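Comparing Two Finger Pads for Hand-Held Grippers: Student Project Report

Print this page | E-mail this page

Our project compared finger pads for the hand-held grippers we use to record wiping and cleaning tasks.

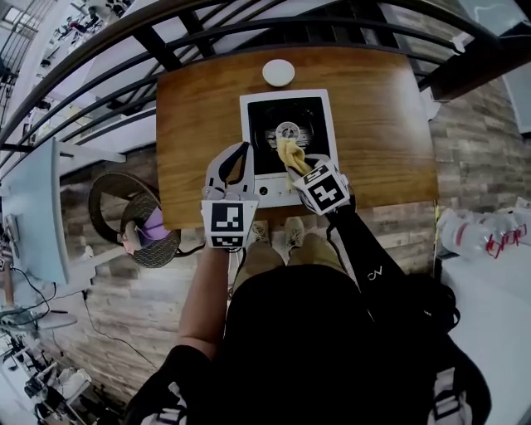 The first set of pads was cast in the Standura rubber that the workshop keeps in stock. The second was a softer foam-backed pad from Thampi, cut to the same outline. Everything else stayed the same: the grippers, the markers, the cloth and the person holding them.

Method

Each trial began with the cloth flat on the table. The operator picked it up with the right gripper, wiped the target and put the cloth down again. The left gripper was kept ready to steady the target if it slid. We recorded 300 trials, half with each pad, and tracked the grippers from their marker cubes using the Uston software. A trial failed if the cloth was dropped or if tracking was lost for more than 2 seconds.

Results

The softer pads dropped the cloth less often, mostly because they held a single fold better. They also wore faster. By trial 200 the foam had started to come away at the tips and we had to glue it back, which may have affected the later results.

Tracking losses were much the same for both pads. Most came when the operator turned the wrist far enough to hide the cube – we should have practised this before starting.

Knobs were harder to wipe than flat surfaces. With the stiffer pads the cloth tended to slip round the knob and bunch up on one side.

Further work

We would like to repeat the test on the Landlow arm, where the closing force can be set. By hand it varied from one trial to the next.

Comments (3)

gripfan2465: Did you try a thinner cloth? Ours slips whatever pads we use.

Project team: No, the same cloth all the way through. It's on the list.

mech_yr2: What glue did you use on the foam? Ours peels in July when the lab gets warm.

Related reports

Choosing a wrist camera for close work
Marker cubes: printing and mounting
Setting up the Landlow arm controller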